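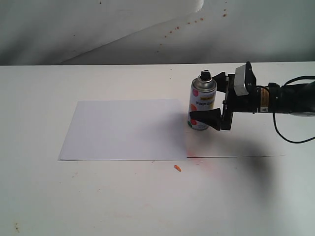 Preguntas frecuentes sobre aerosoles en casa y en el taller

Última revisión: 2020-01-20

Estas son las consultas que más llegan al mostrador de Semwal sobre botes en espray: cómo guardarlos, cómo usarlos encima de una mesa sin estropearla y qué hacer con ellos cuando se acaban. Las respuestas las prepara Nantana Srithong y las repasa Tarun Pathak, del almacén de Jirnitz.

¿Se guardan de pie o tumbados?
De pie, con la boquilla hacia arriba. Tumbados ruedan, y la boquilla puede apretarse contra otro objeto del cajón.

¿A qué temperatura?
Por debajo de 50 °C, que es el límite habitual en las etiquetas. Un armario interior sirve. No sirven el coche en verano, el alféizar con sol ni el hueco junto a la caldera.

¿Puedo dejarlos en el trastero en invierno?
Sí, pero con frío intenso baja la presión y el bote escupe en vez de pulverizar. Páselo a una habitación templada unas horas antes de usarlo. No lo acerque a un radiador ni lo meta en agua caliente.

He perdido la tapa. ¿Tengo que tirarlo?
No. Guárdelo donde nada pueda caer sobre la boquilla, por ejemplo en una caja con separadores. Las tapas sueltas rara vez encajan en otra marca porque el diámetro del borde metálico cambia. En Stevport tenemos una caja de tapas sobrantes; traiga el bote y pruebe.

La etiqueta está en un idioma que no leo. ¿Puedo usarlo?
Mejor no, hasta saber qué contiene. Los colores del envoltorio no indican nada fiable: un ambientador y un limpiador de contactos pueden parecerse mucho. Busque los símbolos de peligro y consulte la ficha del fabricante. Si lo trae a la tienda, Kanchan Kaushik le ayuda a identificarlo.

¿Cómo protejo una mesa blanca?
Con papel grueso o cartón que sobresalga bien de la pieza por todos los lados. Un solo folio vale para probar la boquilla, pero se queda corto para casi todo lo demás. Cambie el papel cuando se empape - lo que traspasa suele dejar cerco.

¿Qué hago si se atasca la boquilla?
Si es de las que se sacan, retírela y lávela con agua templada o con el disolvente que indique la etiqueta. Nunca meta un alfiler en la válvula del bote. Con pinturas, al terminar, póngalo boca abajo y pulse hasta que salga solo gas, salvo que la etiqueta diga otra cosa.

El borde de abajo tiene óxido. ¿Es peligroso?
Una marca superficial se puede vigilar. Si el metal está picado, abombado o húmedo de producto, deje de usarlo y llévelo al punto limpio. Para evitarlo, no lo apoye en suelos húmedos ni bajo el fregadero.

¿Cuánto queda dentro?
Péselo. Un bote de 400 ml lleva impreso el contenido, pero no lo que pesa el envase, así que conviene anotar el peso el día de la compra. Kári Vestergaard lo escribe con rotulador en la base.

¿Dónde se tira?
Vacío del todo, con los envases metálicos si su municipio lo admite. Con restos, o si era pintura, insecticida o disolvente, al punto limpio. No lo perfore ni lo queme, tampoco vacío.

¿Recogen botes usados?
En la tienda de Heris, hasta 18 por persona y visita. En diciembre no hay recogida. Pregunte por Fatima Jacobs en el mostrador.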